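Gripper Trials at Pradham: Frequently Asked Questions

Last updated 14 February 2024

We get a lot of mail about the gripper comparison, and we love it - please keep writing. These are the questions that come up most, with answers from the two of us who run the trials, Jaruwan Suksawat and Lindalva Guimarães.

What are you comparing?

Hand-held, two-jaw grippers with a camera on board, and the finger pads that go on them. You hold the tool, you do the task, and the camera records what the fingers are doing. Later the same fingers can go on an arm. We want to know which pads and which jaw shapes make everyday jobs easier before anybody bolts anything down, and there is so much to learn at this stage that we keep putting off the bolting.

Which grippers are in the trial?

We have two sets of linkage jaws on the table most days, plus a parallel-slide unit we call the Macedo and a soft three-finger hand we call the Jonham. The nicknames come from the streets our old workshops were on. The slide unit closes in a perfectly straight line, and we adore it for boxes and books. Linkage jaws swing a little as they close, so the tips move forward or back depending on how wide you started. It takes an afternoon to get used to that and then you stop noticing.

Do you use one hand or two?

Both! Every task is done one-handed first, then with a gripper in each hand. Two-handed runs are slower at the start and much more fun. Picking up a towel by its corners, steadying a bowl while you take something out of it, passing a spoon across: all of these are awkward with one tool and perfectly possible with two. If you only have one gripper, don't let that stop you. Half of our best notes are from one-handed runs.

Why so much fruit?

It's cheap, it's round, it bruises if you squeeze too hard, and no two pieces are the same size. A steel ball tells you very little about a pad. A ripe tomato tells you plenty, and right away.
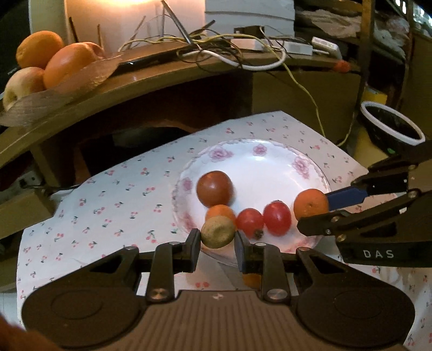
Pad choice matters more than any other part we have swapped so far. A soft pad spreads the squeeze and forgives a crooked approach, while a hard pad gives you a crisp feel but punishes you on anything with a curve. Size is the other half of it. A small green fruit between the tips leaves you very little surface to work with, and a cherry tomato sitting close to its neighbors on the plate asks for narrow fingers and a steady wrist. The big dark red tomato is a different problem, all about how wide you open and how gently you stop. We score the approach and the grip separately, and a pad can do beautifully at one and poorly at the other.

How do you score a run?

Each pick gets a mark for the approach, a mark for the hold and a mark for the release. Release is the one newcomers forget. Some grippy pads hang on to a light object after the jaws open, and you end up shaking it off like tape stuck to your thumb. A run ends when everything has been moved once, or when something lands on the floor.

How many picks have you recorded?

The log stands at 2233 picks, and 1770 of those were done with linkage jaws. We'd like to reach 4000 before we publish the full table. Until then, please treat anything we say about the Jonham hand as a first impression. It has had far less time on the table than it deserves.

What do you look for in the camera view?

Both fingertips, all the time, at every opening width. That sounds easy until you tilt the tool and a jaw covers the very thing you are reaching for. We like a wide view with the tips low in the picture and plenty of the table beyond them. Sharpness up close comes second. Lindalva would put it first, and she has a fair point about cherry stems.

Bright light is worth a check too. A lamp pointing toward the lens can wash out one side of the tablecloth and leave the other side fine, so do a short test clip before you record anything long.

Should I clear the table first?

For your first few sessions, a plain surface helps you learn the tool. After that, put the patterned cloth back and leave the usual things on the shelf. We want grippers that work in rooms where people live, and a clip recorded in a tidy white box won't help you much with that.

Does a colored finger insert make a difference?

To the grip, no. To the person going through the clips, very much so! A bright insert is easy to find against black jaws, and it shows right away if the finger has twisted. Pick a color that doesn't turn up in your objects. Red was a poor choice for us during tomato month.

How long is a session?

We stop after 4 sets and stretch. The tools aren't heavy, but your forearm will let you know all the same. Tired hands squeeze harder, and that shows up in the marks for hold.

Which one should I buy?

We don't have a favorite to push on you, and we don't sell any of them. If most of your objects are flat-sided, try a slide unit first. If they are round, mixed or delicate, start with linkage jaws and two or three kinds of pads. Borrow before you buy if you possibly can - ten minutes with the tool in your hand beats a week of reading spec sheets, including ours.

Can I come and try them?

Yes, please do. The Kekville workshop has open afternoons again from April, and there is always a spare pair of grippers. Bring an object that gives you trouble. Last time we had a garlic bulb, a wet bar of soap and a very old paperback, and the soap won.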